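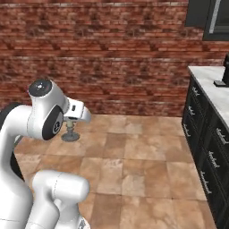 Red brick wall, tiled floor.

Thread on living with bare brick indoors. I've owned a brick row house in Trelar for a good while now and I get the same questions every time I mention the walls, so I'm putting the answers in one place. Tue 2 August, for anyone who finds this later and wonders how old the prices are.

First thing. If your brick is under plaster and the plaster is sound, leave it alone. A lot of brick that was plastered on day one was never meant to be looked at. The bricklayers used the ugly ones inside and didn't bother to clean up the joints.

You can check before you commit. Pick a spot behind a door or low down in a closet and take off a patch the size of a dinner plate. If what you find is crumbly, mixed in color, and full of wood blocks for nailing trim, that's what the rest of the wall looks like too.

I did not check. I took the whole dining room wall down to brick over a long weekend in April and then found the wood blocks. There's a row of them at chair rail height. They're still there. I stained them dark and hung a shelf over most of them.

Dust. People ask about this more than anything. Plaster dust comes first and gets everywhere, then you have old mortar dust on top of it. Wear a proper respirator. If the house is old, get the paint tested before you touch it. I sent mine to a lab and waited for the result before I opened the first bag of drop cloths.

Tape the door shut with plastic. Tape the vents shut too. I forgot one return vent and was wiping gray film off the kitchen plates until fall.

The bill for the dining room came to $3170. That covers the dumpster, the lab test, mortar, sealer, rented tools, and two days of a mason's time. It doesn't cover my own hours. The mason was the biggest part of it and I'd pay for him again.

The mortar question. My house has lime mortar. Most hardware stores here sell cement mortar in bags and will tell you it's fine. On soft old brick it's too hard. The wall moves a little with the seasons and something has to give, and with cement in the joints it's the face of the brick that pops off.

I got lime mortar from Umgate, out past the rail yard. They'll match sand if you bring in a chunk of the old joint in a sandwich bag. Bring a bigger chunk than you think. Mine was all crumbs by the time I got it to the counter and they sent me home for another.

Raking out joints: go slow, use a hand tool near the edges of the brick. I tried a grinder for one course and nicked the corners on every brick in it. It's at eye level, naturally. I see it every time I eat.

Mist the wall before you put new mortar in. Keep it damp for a few days after. The mason had me hang wet burlap over it and the room smelled like a feed store.

Somebody will ask about color. New lime mortar looks wrong when it's fresh. Too pale, kind of chalky. Give it a couple of months before you decide you hate it. Mine came down to a warm gray that's close to the old stuff, though you can still pick out the patch under the window.

Sealer. I used a breathable matte one, a single coat, and only in the dining room. In the hall I left the brick bare. The hall sheds a bit of red grit along the baseboard and I vacuum it up every week or so. The dining room doesn't shed. If I did it over I'd seal both.

Don't use anything glossy. My neighbor's stairwell has a gloss sealer from a previous owner and it looks like a wet parking garage. It's also peeling in the corner where the downspout leaks on the other side.

Which brings me to outside walls. If the brick you want to show off is the inside face of an exterior wall, fix the outside first. Gutters, downspouts, the joints up near the roof. I had white salts coming through on the north side and spent months brushing them off before I looked up and saw the gutter had pulled loose.

Brush the salts off dry. Washing them just sends them back in. Once the gutter was fixed they slowed down and then they quit.

It's colder. An old brick wall with the plaster off has very little going for it in January. I measured 58 degrees on the surface one morning with the heat running and the middle of the room comfortable. You feel it if your chair backs up to it. We turned the table the other way.

Sound is sharper too. Brick on one side, tile on the floor, and every fork you put down lets you know. A rug fixed most of it. Curtains helped some.

About the floor. I put tile in the same room because the old pine was past saving where a radiator had leaked. I bought it at Queiroz, unglazed, from the back room where they keep the ends of orders. They had 108 square feet of the one I wanted and I needed nearly all of it, so there was no room for mistakes with the saw.

I made mistakes with the saw. There's a strip of a different tile under the sideboard.

Pick the grout after the wall is finished. I'd planned on a light grout and it would have fought with the mortar. We went darker and the two surfaces leave each other alone now. Bring home sample sticks and look at them at night with your own lamps on.

Unglazed tile needs sealing before you grout. It says so on the box. I skipped the box. There's a haze in one corner that I've scrubbed with everything, including a cleaner called Geltutska that the shop recommended. It took off most of it. Smells like vinegar and pennies.

Hanging things on brick. Drill into the joint if the thing is light, and you can patch it later with a dab of mortar. For anything heavy, I had better luck in the brick itself, well in from the edge, with the hammer setting off. Go up in bit sizes. I've cracked one brick so far and it was from rushing.

Brick clips are fine for small frames if your joints are recessed a little. Mine are nearly flush in the new section and the clips slide right off.

Wiring: plan it before you take any plaster down. Once the wall is bare there's nowhere to hide a cable. I have surface conduit running to one outlet. Painted it to match the mortar and most guests miss it. I know it's there.

Cleaning, day to day. Soft brush attachment on the vacuum, top to bottom. Cobwebs love the joints. For grease near a kitchen, a little dish soap in warm water and a stiff nylon brush, then rinse. No wire brushes and no acid unless someone who does this for a living is standing next to you.

People also want to know if they should paint brick that's already bare. I wouldn't, but I don't live in your house. If it's dark and you hate it, look at limewash. You can wash a lot of it back off in the first few days if you change your mind, and it lets the wall dry out.

How long it took: 3 weeks for the wall, working evenings, then a long gap while I got sick of it, then the floor. The gap was most of the time. We ate in the living room off a card table.

Would I do the upstairs? No. The bedroom plaster is in good shape and I like being warm. I patched the cracks and painted it.

If you have a question about lime mortar, take it to a mason in your area before you take it to me. If it's about which vent to tape shut, all of them.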